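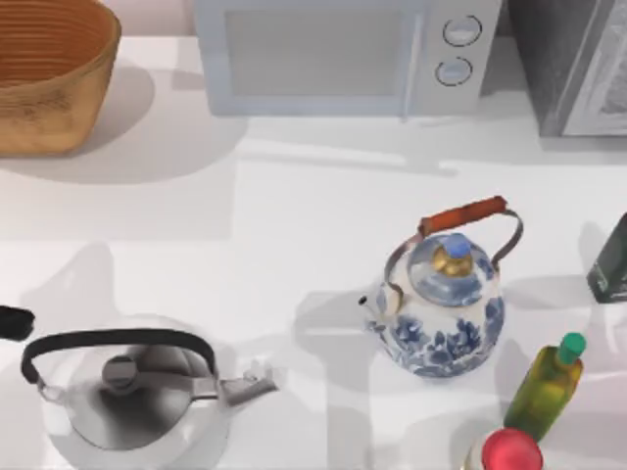 I've been drinking the tap water in Brudden for most of my adult life, and until last June I never once thought about where it came from. You fill the kettle, you flip the switch, you wander off to look for your glasses. Two kettles sitting on a kitchen counter, one stainless steel and one blue-and-white porcelain, and whichever one you reach for, you're trusting that everybody between the river and your faucet has done their job. I trusted them. I think most of us did. Then the Ragab plant let its settling pond spill into the creek above town, and the notice about it came folded inside the water bill, after the page about paperless payments.

I want to talk about that notice, because it makes me madder than the spill does. Ponds leak. Pipes crack. I've lived next to heavy industry long enough to know that stuff breaks, usually at night. But the company knew the liner was going bad. Their own inspection report said so, in plain words, and it sat in a file for 144 days before a drop of anything got out. A hundred and forty-four days! I've had dental work scheduled faster than that. The fix was a patch and a couple of weeks with half the pond drained, and somebody decided that half a pond was too expensive.

And where was the county all this time? The county had the same report. You can go read it (I did, it took me an entire lunch hour and a very patient clerk) and there's the stamp on the front page showing it was received. Received, and that's it. No letter back, no visit, no phone call that anyone bothered to write down.

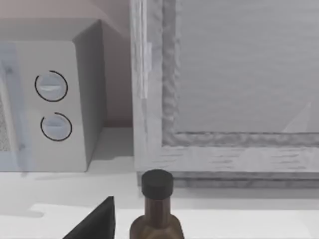 So when people tell me this was an accident, I get a little loud. My brother-in-law can confirm. An accident is when you didn't see it coming. If you've got the thing in writing and you put it in a drawer, I'd like a different word, please, and I'd like the fine to match the word. The fine, by the way, came to less than what the plant spends on its new front gate. I'm going by what was said at the public meeting, where the man from Ragab seemed pretty pleased about the gate.

Now, I can hear some of my neighbors already, because I heard them at that meeting too. Those are good jobs. You want to chase them off to Mavirura like the cannery? No, I don't. My father worked at that plant and it bought the house I grew up in. But I'm tired of being told I can have a paycheck in town or a creek you can wade in, pick one. The folks who work there drink the same water I do. Several of them stood up and said they'd been asking for that liner to be fixed, and they got the quickest nods of the night.

There's the Fisusov plan, too, which you'll be hearing a lot about this spring. It's the cleanup project, and I want to like it. It would dredge the worst stretch of the creek and put in testing wells, and the results would be posted where regular people can find them. Good. Great, even. But read to the back and you'll see that the testing stops after 5 years, and that the company picks the lab. Picks the lab! I'd have loved to pick my own teacher to grade my math homework. The public is also supposed to pay 81 percent of the cost, which I had to read twice, and then I went out and pulled weeds for a while.

What I'd ask for isn't fancy. Let the county hire the lab and send the company the bill. Keep the wells going as long as the pond is there. When an inspection turns up something bad, put a date on the repair and shut the pond down if the date goes by. And mail us a real letter, on its own, with the bad news at the top in big type - I'm not as young as I was and I don't read the inserts.

I did write to both of our county supervisors. One sent back a form letter thanking me for my interest in parks. The other hasn't answered yet, but she did call on me at the meeting when my 2 minutes were already up and let me finish, so I'm holding out some hope there. The next hearing on the plan is at the high school, in the small gym, and the parking is terrible, so come early. I'll be the one near the front with the folder and the thermos. Come sit by me if you don't know anybody.

Posted 16/01/2019

Share this
81 shares
5 comments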